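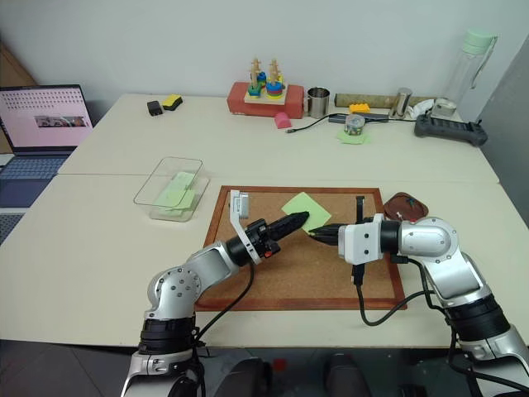
Cork board in its wooden border, Emthorpe

Rendidik Ride Program – Progress Report to the Ibarra Fund, August

The second half of the grant year began with the Wokton route running on its full timetable. We have given 1,803 rides since the start of the grant. Most were to the clinic, the pharmacy and the grocery store in Wokton, in that order. Rides to the clinic are still booked mainly by phone, usually the afternoon before.

We now have 19 drivers, all with background checks and current insurance on file. Two more have applied and are waiting for paperwork from the state. Early morning is still the hardest slot to fill. Dialysis patients need to leave Emthorpe at 5:40 a.m., and we have twice had to pay for a taxi when a driver called in sick. Those fares came out of the contingency line.

Fuel cost more than we budgeted in the spring. We moved money from printing to cover it, as agreed with your office. The printed timetable was cut to a single folded sheet, and we have had few complaints about that, although the type is small and we plan to fix it in the next run.
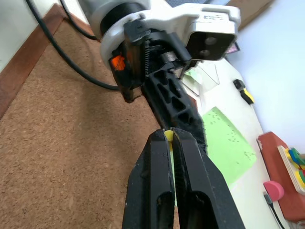

The phone line has been the main trouble. Calls that came in after 4 p.m. were going to an old mailbox that was not being checked, and some riders gave up on us. The phone company corrected the setting in June. We called back everyone who had left a number. Bookings for the late afternoon run have gone up since then, but it is too early to say if they will stay up.

We mailed a survey to every registered household and got 742 back. The most common request was for a return trip later than 3 p.m., followed by weekend service. We can manage the first with the present vehicles if one driver shift is split. Weekend service would need a second wheelchair van – we are getting prices and will send them with the next report.

The shelter at the Emthorpe stop is behind schedule. The county asked for a wider concrete pad, so the drawings went back for changes. The permit fee has been paid and does not need to be paid again.

Before the next report we will split the afternoon shift, reprint the timetable in larger type, and finish training on the van lift. We are not asking for any change to the payment schedule.

Related items
Wokton route: stops and times
Report to the Ibarra Fund, spring
How to sign up as a driver

Comments (3)

wokton_rider: Please do the later return. My appointments run past 3 and I end up calling my son.

M.T.: Is the 5:40 pickup still at the church lot or at the new stop?

Eastside Gran: Got my call back about the mailbox mix-up, thank you. The bigger type can't come soon enough.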